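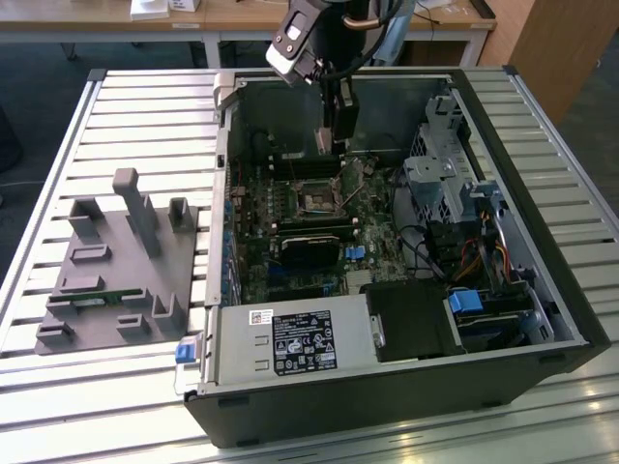
An open desktop tower on its side, CPU socket empty.

# Endov Post Timing Set

Endov is a small, tidy collection of social media posting records, put together so people can try out scheduling ideas without signing up for anything. We use it every day at Coltetti to test our queue planner, and we're really happy to share it!

## What's inside

- `posts.csv` - one row per post, 1000 rows
- `accounts.csv` - 18 accounts, all run by small shops that agreed to take part
- `replies.csv` - reply counts at one hour and at one day

Post times are stored in UTC, with the account's local offset in its own column. Text is trimmed to 512 characters. Links are replaced with `[link]` and handles with `[user]`.

Of the posts, 453 went out through a scheduler and the rest were sent by hand. That split is our favorite part - you can compare the two groups inside the same account, and the lunch hour gets pretty interesting.

## Getting started

Load `posts.csv` first, then join on `account_id`. If your numbers look off by an hour, check the `dst` column. It tripped up both of us.

## Known gaps

Two accounts stopped posting in July. Video posts have no view counts. A few bakery posts went out twice and we left them in, marked `dup = 1`.

## Credits

Collected by Montserrat Montes, cleaned and checked by Marcelino Alcaraz. Fixes and odd findings are very welcome, so please open an issue and show us your charts!

Related
Gavudside hashtag list
Llorente reply labels
Coltetti queue planner: setup notes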